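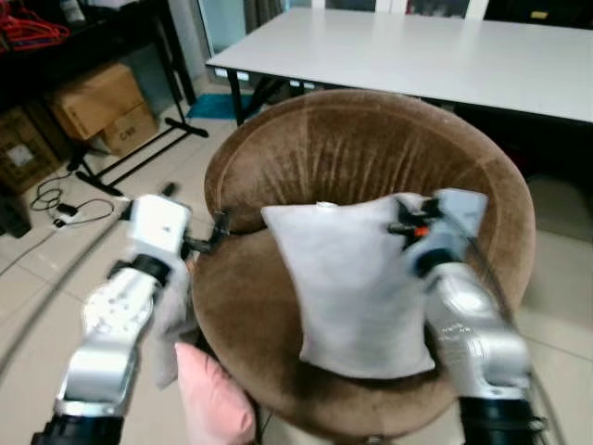 Fig. 1. Two-arm setup with a light gray cushion held upright over a round brown velvet chair.

Save Points and Player Drop-Off in Grasevgate: Final Project Report

Chidubem Okafor
Submitted 1/5/23

1. Purpose

This report covers the design and testing of three save systems for Grasevgate, a turn-based role-playing game built over two terms as course work. The question was whether the spacing of save points changes how far a new player gets before quitting for good. The combat system and the art were graded separately and are mentioned only where they affected the results.

2. Background

Grasevgate is a single-player game in the older console style. The player leads a party of up to four through a river valley and into a walled city called Droseo. The first area, Lim, works as a tutorial. A full run takes between six and nine hours. The test build stops at the gate of Droseo, which a careful player reaches in under three hours.

Games of this type have handled saving in several ways. Fixed save points were common on early consoles, partly for memory reasons. Later titles moved to saving anywhere outside battle, and most current releases add autosaves on area changes. Fixed points are still used on purpose in some games to create tension before a boss. Our first build used them for that reason, and several testers in the first round complained about lost progress.

3. Build and Tools

The game runs on Stulteo, the small 2D engine kept by the department. Stulteo stores game state as a flat table of keys and values. The Grasevgate table has 1363 entries at the end of the test build. Most of these are chest flags and dialogue flags. Writing the full table takes 88 milliseconds on the lab machines, long enough to drop frames if it happens while the map is scrolling.

To avoid the stutter, the autosave version writes only the entries changed since the last save. A full write is done when the player enters an inn. This change took most of a week, as the dialogue code did not mark its flags as changed and had to be corrected one file at a time.

4. Save Systems Tested

Version A: fixed save points. One crystal at each area entrance and one before each boss. No other saving.

Version B: free saving. The player can save from the menu at any time outside battle. Three slots.

Version C: autosave plus fixed points. Same crystals as Version A, with an autosave on each map change. The autosave uses its own slot and cannot be turned off.

Enemy strength, item prices and map layout were the same in all versions.

5. Method

The build was posted on the department download page in September and left up for four weeks. Each download was assigned a version at random on first launch. With the player's consent, the game sent a short log at the end of each session. The log held the version, the current map, the party level, the time since the last save and whether the session ended through the menu, a party defeat or a closed window.

We received 1094 session logs. Sessions shorter than 200 seconds were removed, as they rarely got past the opening text. A player was treated as having dropped off if no further session arrived before the four weeks ended.

6. Results

Version A had the highest drop-off, and it was concentrated in one place. The long cave map between Lim and the river has no crystal until its far end. Many Version A players who were defeated there did not return. In Versions B and C the same cave showed no clear peak.

Versions B and C were close in the share of players who reached Droseo. Version B players saved far more often than we planned for, and some saved after every battle. Version C players used the crystals less as the game went on. Comments in the feedback form suggest that a few of them never learned what the crystals were for.

Session length did not differ much between the three versions. We had expected shorter sessions in Version A.

7. Limits

Players who joined late in the four weeks had less time to return and may be counted as dropped off when they were not. Logs were lost if the machine was offline at exit. The cave is also the hardest map in the build, so the effect of save spacing there cannot be fully separated from difficulty. A second test with a crystal halfway through the cave would help, but there was no time to run it.

8. Changes Made

The final build uses Version C. A crystal was added at the cave's midpoint, and the first crystal in Lim now opens a short help box. The autosave icon was moved to the lower left, where it no longer covers the gold counter. Version B remains in the source behind a setting in the config file.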